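Soap dish with slots: drain side up or am I losing it?

tilewren
Posted in Bathroom & Laundry, 16 replies

Okay so I finally gave up on the ceramic dish that came with the house. It held water like a birdbath and my bar soap was mush by April. Ordered a little oval metal one from Hescombe, slots in the middle, shiny rim. My husband says it'll just drip all over the vanity and we've bought a fancy puddle maker. Anyone living with one of these?

grout_and_about
Your husband has a point lol. Slots are great in the shower. On a counter the water has to go somewhere, so you want a saucer under it or one of those Juvholm stone mats. I went through 2 dishes before I gave in and got the mat.

pepperlane270
Disagree! I've had a slotted one on bare counter for ages and I just wipe under it when I brush my teeth. Mushy soap is way worse than a few drips. Also buy harder soap, the cheap stuff melts no matter what you put it on.

grout_and_about
You wipe every day. Most of us don't, and then you get that gray ring that needs scrubbing.

tilewren
We are not a wipe-every-day household, I'll admit that. Is the rim going to spot? We have really hard water and everything chrome in there looks awful by the weekend.

mossybucket
Yes it'll spot, a little vinegar on a rag takes it right off. For the slots I use an old toothbrush. Mine's the same sort of shape, oval with the slots running side by side: 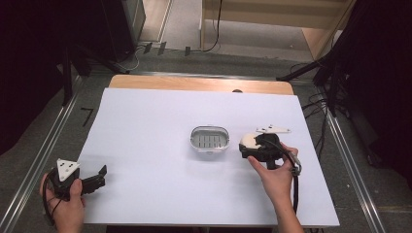
Small oval metal dish, silver rim, slotted gray middle

tilewren
Oh that's really close to mine! Smaller than I pictured though. Does a full size bar fit?

mossybucket
Depends on the bar. The chunky handmade ones I cut in half with a kitchen knife, and they last longer that way too.

pepperlane270
Cutting soap in half, now I've heard everything. (I'm going to try it.)

tilewren
Okay, ordering the mat and keeping the dish. Will report back if the vanity floods.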